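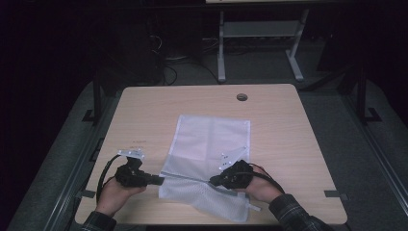
Well, June has properly settled in and so has the drizzle, and I've spent most of today on the mesh bags, of all things. I had meant to get onto the hall cupboard, but I pulled out the drawer where the bags live and it was such a tangle that I sat down with it and didn't get up again until lunch.

I do love a mesh bag. Mum used to wash her stockings in one that had been mended so often it was more darning than mesh, and I suppose I caught the habit from her. Mine have multiplied over the years. There are the big ones for jumpers, the middling ones for smalls, a couple with no zips left that I can't bring myself to throw out, and the long one Rhonda Gauthier gave me when she moved up to Landry and was getting rid of everything she owned, or so she said (she took the piano). When I'd finished pulling them all out there were 16 in the heap, and that's without whatever is still hiding in the caravan.

The trouble with them is that they never want to lie down. You smooth out the top half and get it looking lovely and flat, with the old fold line running straight up it like a crease in a pair of trousers, and meanwhile the bottom half has bunched itself up and wandered off towards the edge of the table. The white ones are the worst for it, being so thin. You can very nearly see the grain of the wood through them. I found the best way is to take hold of the seam at both ends and draw it gently towards you, and leave the little white tag poking out at the side so you know which corner you're up to. Then fold in half, and half again, and press the air out with the flat of your hand. I was quite pleased with myself by the fourth or fifth.

I did them on the pale table, the one with the round hole near the back for computer cords. It was a desk in its former life, bought from the Vidarska clearance when they shut the upstairs office, and it's much the nicest thing to fold on because the top is so smooth and nothing snags. There are still those faint reddish pen marks on the left. I've had a go at them with bicarb, with eucalyptus oil, and with that Bimomach cream that cost far too much and smells like a dentist's, and they've faded but they won't leave. They look like writing but I've never been able to make out a word of it. I've grown rather fond of them now and would miss them if they went.

Rhonda rang in the middle of it all and we talked for almost 2 hours. Her knee is better. She's joined a choir and says the altos are cliquey, and she wanted my recipe for the quince paste, which I've given her at least twice before. I read it out again while I folded with the phone tucked under my chin, 800 grams of sugar to the kilo of fruit, and she said that couldn't possibly be right, and I said well, Rhonda, you've eaten enough of it. We had a good laugh. I do miss having her around the corner. She says I should come up before the cold really bites and we could go out to Jisine for the afternoon and have lunch at the place with the fireplace, and I think I will, if the car behaves.

After she hung up I made a cheese toastie and got on with the mending pile. One of the middling bags had a hole near the zip that I could put my thumb through, so I ran some white cotton around it. It isn't beautiful but it will hold a few pairs of socks. Another had lost its tag altogether. I snipped a bit of tape and stitched that on instead, which was fiddly work in that light, and I pricked myself and said a word I shouldn't have.

So the bags are done. They're standing up on their ends in the old shoebox, biggest at the back, and the drawer has room in it for the first time since I don't know when. I put the spare pillowcases in there before anything else could get in. The two with no zips I've set aside for onions, they can hang on the hook in the laundry, and if that doesn't work I really will let them go.

The hall cupboard is still waiting. I opened it at about four o'clock, had a look at the coats, and shut it again. There's soup on now, pumpkin with the last of the ginger, and the rain has got heavier. Must remember to buy more white cotton, and to post Rhonda the recipe written out in large letters this time, and to ring the garage about the car.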